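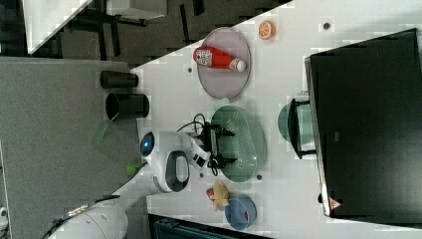

Pourquoi tout le monde s'est-il remis à chercher des ustensiles de cuisine d'occasion ? Parce que le neuf a augmenté et que les placards des parents débordent.

À Claltholm, ça commence à huit heures moins dix devant le dépôt Salazar. Une file, des cabas, un café tiède dans un gobelet. Dedans, 2 761 pièces au dernier inventaire, presque toutes sous les cinq euros. Moulins à légumes, louches, cocottes sans couvercle. Couvercles sans cocotte, surtout.

Noel Umali tient le rayon depuis l'ouverture. Ancien cuisinier de cantine, il parle vite et trie en parlant. « Les gens veulent du lourd. L'inox épais, la fonte. Le plastique part aussi, mais faut qu'il soit impeccable. » Les poêles antiadhésives rayées, il les refuse. Systématiquement. On râle, il montre l'affiche.

Même histoire à Brarkton, en plus chic. Genalyn Maglaya y a monté Clarik, une boutique étroite, deux vitrines, loyer raisonable pour le quartier. Elle chine dans les successions, nettoie, revend. Plus de 2 000 articles passés par sa caisse depuis juillet. Sa meilleure vente : la râpe à fromage à manivelle, modèle des années soixante-dix, douze euros. « J'en avais honte quand j'étais étudiante, ma mère m'en avait refilé une. Je l'ai perdue dans un déménagement. Je la cherche encore. »

Et les prix ? Ils montent, forcément. Une cocotte en fonte émaillée se négociait vingt euros il y a trois ans – comptez le double, et encore, avec un éclat au fond. Les revendeurs en ligne passent tôt et raflent. Umali a fini par limiter à deux pièces de fonte par client. Ça discute pas mal à la caisse.

Côté acheteurs, conseils rapides. Poser la casserole à plat, vérifier qu'elle ne danse pas. Tirer sur le manche. Renifler les planches en bois, oui, renifler. Pour les cocottes-minute, joint neuf obligatoire, et si la référence n'existe plus on laisse. Les couteaux, eux, s'aiguisent presque toujours.

Le dépôt Salazar rouvre le samedi matin dès que le toit est réparé. Clarik, c'est sur rendez-vous et par téléphone, la sonette ne marche pas.

Publié le 4 mars 2021

214 partages – 17 commentaires

Contact | Mentions légales | © Tous droits réservés | Haut de page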